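Trandgate Adult Learning
Textiles and Bag Making, Level 1
Handout 4: Fabric weight, webbing and handle placement

Before you start

Bring your pattern pieces from last time, with the seam allowance already added. Chalk and clips are in the supply drawer. If you missed the cutting session, read Handout 3 first, as the terms used here are defined there.

1. Fabric weight

Canvas is a plain weave fabric. Each crosswise thread passes over one lengthwise thread and under the next, all the way across. Some canvas has two threads running together in one direction, and this is usually sold as duck. Plain weave has a lot of crossing points for its area, so it holds its shape and frays less than a looser weave of the same yarn.

Weight is what you will see on the label. Light canvas folds easily and is fine for a lining or a flat shopper. Medium canvas will stand up by itself if the bag has a base and boxed corners. Heavy canvas stands up with no help, but the places where several layers meet get thick, and a home machine may skip stitches there. For this course we use medium.

Wash or steam the fabric before cutting. Cotton canvas shrinks more along the length than across the width, and a bag that is washed after sewing can pull out of square. Cotton webbing shrinks too. Polyester webbing hardly changes, which matters if you sew it to cotton that has not been washed.

2. Dark fabric

Black canvas hides dirt but shows lint, chalk and needle holes. Mark on the wrong side wherever you can. If you unpick a seam, rub the holes across the grain with a fingernail and then steam. On tightly woven cloth most of them will close, though on coated cloth they stay.

Creases at a boxed corner are normal in a fabric bag. They come from the cloth bending where three panels meet. A topstitched edge will sharpen the corner if you want a crisper look.
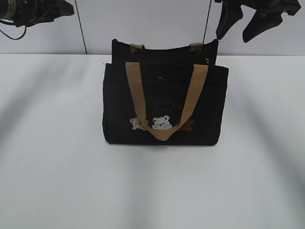 3. Webbing

Webbing is a narrow woven strap with finished edges on both sides. It saves you from folding and sewing a tube for each handle. Cotton webbing is soft in the hand and takes dye well. Nylon is strong and slippery, and it can slide under the presser foot. Polyester sits between the two in feel and holds its color in the sun.

Cut ends need to be sealed. Pass synthetic webbing near a flame or use a hot knife. Cotton will burn, so turn the end under or zigzag it. We do the flame sealing at the back bench only, with the window open.

The color is up to you. A strap lighter than the body makes the stitching lines easy to follow, and it also makes crooked stitching easy to see. If this is your first bag, match the thread to the webbing and choose a strap close in color to the body.

4. Handle placement

There are two common ways to attach a handle.

Short attachment: the strap ends are sewn to the top hem only. It is quick and uses less webbing. All the load goes into a small patch of stitching, so the hem has to be folded double.

Long attachment: the strap runs down the panel to the base, or right under it. The load is spread along the strap, and the fabric carries much less of it. It takes more webbing and more time, and the straps must be sewn on before the side seams are closed.

For either method, find the center of the panel at the top edge and measure out the same distance on both sides. Fold the panel in half to check that the marks meet. Do this on both panels before you sew anything. Handles that are a little too close together are comfortable to carry, but the mouth of the bag will sag at the corners.

Sew each end as a box with an X inside it. Start in the middle of one side – never at a corner – and go over the first few stitches again at the end. Use a size 90 needle for medium canvas. Change it if you hear it punching through the cloth.

5. Checking the finished bag

Clear a flat surface and stand the bag on it. Press down gently on each corner of the base in turn. If one corner lifts, compare the lengths of the two side seams. A difference of a few threads will not show in use, while a larger one means opening the longer side and sewing it again.

A pale surface is best for this check, as the base line of a dark bag stands out clearly against it.

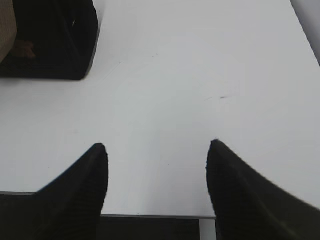

Fig. 2. Flat white tabletop with a few faint marks.

Next, hang the bag by both handles with a book or two inside and look at the top edge from the side. The two handles should meet at the same height. Leave it hanging for 40 minutes and look again at the X boxes for pulled threads.

For next class

Finish both handles and baste the lining at the top. Read section 3 of the course booklet, on closures. Bring a magnetic snap or a short zipper, whichever you plan to use.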